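Zandwood Teleop Kit, second version: review after one winter
March 2025

The Zandwood kit is a hand controller, a foot pedal and a small box that sits between them and the robot. You move the controller, the arm follows, and the box records the joint positions along with whatever cameras you have plugged in. I have used it since November, mostly for bin picking, and I bought it at full price.

Setup took an afternoon. The manual covers the common arms well enough, but the network page is out of date and lists a port the new firmware no longer uses. Skovetti, the dealer, sent me the right one the same day.

The controller is light and the grip suits a medium hand. Motion scaling is set with a dial, and I leave it at half speed for anything close to a wall. The pedal works as a clutch: lift your foot, move your hand back to a comfortable place, press again. After two sessions I stopped thinking about it.

Lag is low enough for slow work. With soft objects, it is fine. With hard plastic toys I still bumped the floor of the bin more than I liked, as there is no force feedback at all. The older Trostitz unit had a weak buzz on contact and I miss it.

My main test was 100 demonstrations of reaching into a metal bin and lifting out one item. The kit saved 97 of them cleanly. The other three had gaps in the video and I threw them away. The recording software lets you trim the start and end of each run, but only one run at a time, and that gets old fast.
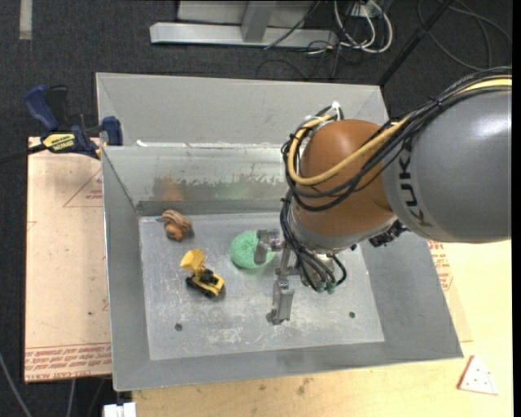

A green ball like the one by the gripper was the easiest thing to teach. The toy construction vehicle took more tries, mainly over which part to grab.

Jacobs had the kit on loan before me and wrote back that the half-speed setting made his wrist sore after an hour, that he got better runs by guiding the arm by hand, and that he would only use the controller where he couldn't safely stand next to the robot.

I tried hand guiding on the same job. It gave smoother paths, but my arms kept blocking the camera, so I went back to the controller.

Battery life is 8 hours. The charging cable is too short. Spare pedals are sold separately.

Four out of five. I would take a star off if you mostly handle rigid parts.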